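4. Evaluation of the Detero tabletop package

4.1 What was tested

Detero is sold as a ready-to-run package for labs that want a humanoid upper body doing kitchen-type pick and place without building the software themselves. The package has three parts: the hand driver, a grasp planner called Tistow, and a support contract. We paid for the basic contract. The robot itself was ours already, so nothing below should be read as a review of the arm hardware. Software version was the one on the download page on 16 October 2022, no patches after that.

The vendor's claim that matters for us is "no retraining for common produce". We took that at its word. No fine tuning, no extra demonstrations, default grip force. Same settings for all trials, also the ones that were clearly going badly.

4.2 Task and setup

Task is one line: put the vegetable on the plate. The instruction is typed in by the operator, the planner picks the grasp, the arm moves, the operator marks the outcome. A trial counts as a success if the item rests fully on the plate when the hand has gone back to its start pose. Item on the rim counts as a fail. Item on the plate but plate pushed off the mat, also a fail (this was argued over, see 4.4).

We ran 30 trials per item. Start positions were drawn from a list made before the first session and the operator could not skip one. Between trials the plate was put back by hand, so there is some spread in its position, which we did not measure.

Figure 2 gives the layout for the pepper trials from the head camera, which is also the only view Tistow gets. A wrist camera is supported but costs extra and we left it out.

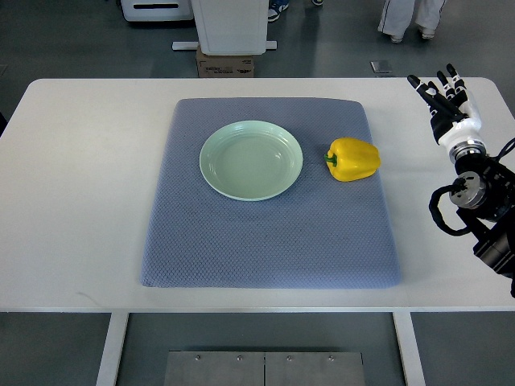 Figure 2. Pepper condition, head camera view. Plate and yellow bell pepper on the blue-gray mat, hand at right.

4.3 Results

Simple shapes first. Lemons and potatoes gave no real trouble, and failures there were mostly late releases, with the item rolling over the rim. The bell pepper was the hard one. It is wide for the hand, the skin is glossy, and the lobes mean that a grasp which looks centered from above often is not. Typical failure: fingers close, pepper turns, thumb slides along a groove, item drops back on the mat. Tistow then reports success. This happened often enough that we stopped using the built-in success flag and went by the operator's mark only.

Stem direction seemed to matter. With the stem toward the plate the planner tended to go for the blunt end, which worked better than the side grasp. We did not set out to test this and the start list is not balanced for it, so take it as a hint.

Glare was the other thing. The plate is pale and shiny and the depth estimate inside the well was patchy under our ceiling lights – the place height came out too high and the item was let go early. Turning one light off helped. The manual says nothing on lighting.

4.4 Notes on cost and support

The license was 2,000 dollars for the year, hand driver included. For a small lab this is fair compared to the months it would take to write the same thing. But the price assumes the defaults work, and for the pepper they did not. We sent two support requests. The one on the success flag was answered the next day with a workaround (raise the finger current threshold), which we did not apply as it would have changed the settings mid study. The one about depth on shiny dishes was still open at time of writing.

On the pushed-plate rule: one of us held that a plate off the mat is fine if the vegetable is on it. The rule stayed as written before the sessions. Dropping it would raise the lemon score slightly and leave the pepper score the same.

Limits. One table, one mat, one plate, one hand. All items were bought at the same store and were replaced when they got bruised, so teh later trials did not all use the same pepper as the first ones. We have no trials with clutter, and the Detero documentation does not claim much there either. Comparison with the Clollivico planner, on the same start list, is in Section 5.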